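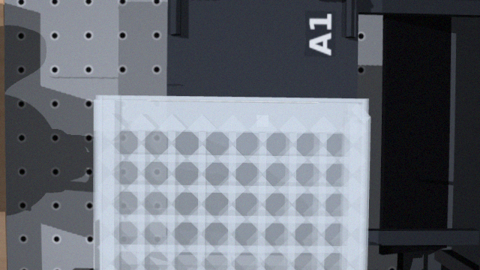 Plate next to slot A1, from the deck simulation

Thread: Anyone else's lab gone over to a robot deck?

pipette_widow
We run water samples at Cleditton, mostly 96-well stuff. Management has bought a liquid handler for the plate work and for now we're all "onboarding" in the simulator. I have been pipetting for 16 years and this month I've mainly dragged a pretend plate onto a pretend pegboard. My thumb has never felt better. The rest of me is less sure. What changed at your place, day to day?

kunum_nights
Ours went live in July. Main thing is the work moved to either end of the day. You load, you walk off, you come back to a list of complaints from the machine. I used to chat to Jamila across the bench for hours. Now we meet at the tip box refill like two people at a bus stop.

R. Gamage
Team lead here, so throw things if you like. We had 11 people on the bench before and we have 11 now. What went is the overtime and the sore wrists. I'd call that a fair trade.

kunum_nights
The overtime was my car payment, Ruwan.

R. Gamage
Fair point. I did raise it.

pipette_widow
See, this is what I'm trying to work out. The vendor's slide had "frees staff for higher-value tasks" on it and I asked what those were. There was a pause. Then somebody said "oversight".

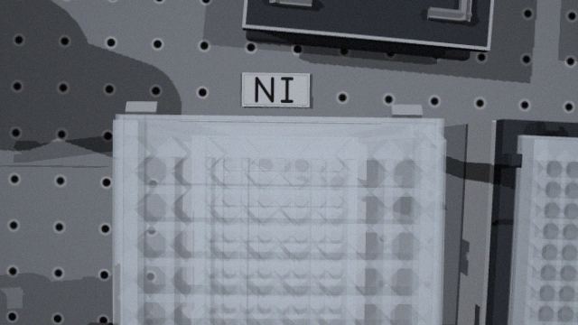 So I've been overseeing. I wrote up a list of 14 things I normally check by eye before a run (plate right way round, lid off, that sort of thing) and asked which ones the robot checks. Still waiting on an answer - it's with Nernham, apparently, who look after the software.

shahnaz_r
Get that in writing before go-live. Ours will happily do an entire run on a plate that's in backwards. Very neat work, all of it useless.

deckhand400
Strong disagree with the gloom. I did 400 samples by hand in one week once and I made mistakes by the end of it, and so did everyone else here, whether they logged them or not. A robot's mistakes are at least the same mistake every time. You can fix that. You can't fix me on a Friday arvo.

shahnaz_r
The same mistake every time is 96 mistakes, mate.

deckhand400
With a log file!

mwajuma_w
Nobody's mentioned training. Our two newest techs have never done a serial dilution by hand outside of uni. When the machine's down they look at the multichannel like it's a rotary phone. We've started a manual run once a month to keep everyone's hand in and the grumbling is tremendous.

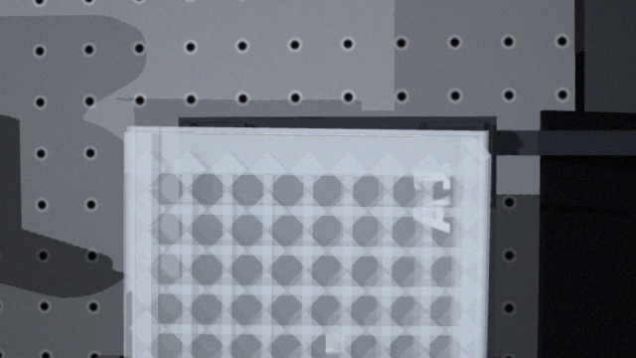
I'd also ask who gets to learn the scripting. At ours it went to one bloke by default, and he's now the only person who can take leave at a time that suits nobody else.

pipette_widow
That's a good one, ta. I've put my name down for the scripting. Suryani has too, and she's already better at it than me, which she mentions.

R. Gamage
Good move. Ask for paid hours to do it in, though. We didn't, and people ended up learning it over lunch.

kunum_nights
Look at you, on our side.

pipette_widow
Update 10/26/25: got the answer on my list. The robot checks three of the 14. The others are oversight.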